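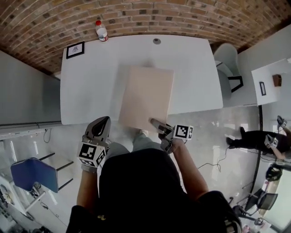 Lost most of the afternoon to the right gripper. Writing this fast before I forget.

So the left and right clocks drifted. No warning, no red light, nothing in the log. Everything looked fine while we were recording, then I played back a take of the board task and the right hand closed on the pink board before it got there. Fingers shut on air, board moves anyway. Spooky for a second -- then just annoying.

Went back through the Tallico set. Of 2000 takes, 1491 are ok. The rest are junk, or at least I don't trust them.

Bláthnaid thought it was the marker cubes, a bad print maybe. Swapped one. Same drift. Ming-te found it in the end: the sync service dies quietly if one gripper restarts, and the other one keeps going on its own time. Restarting both togehter fixes it. For now.

The part that bugs me is we'd have trained on that. An arm that grips early, next to somebody's hand... no thanks.

To do: hard stop when sync drops. Clap test at the start of every take, both hands. And label the bad ones before they get copied over to Bovetby, becuase they will be.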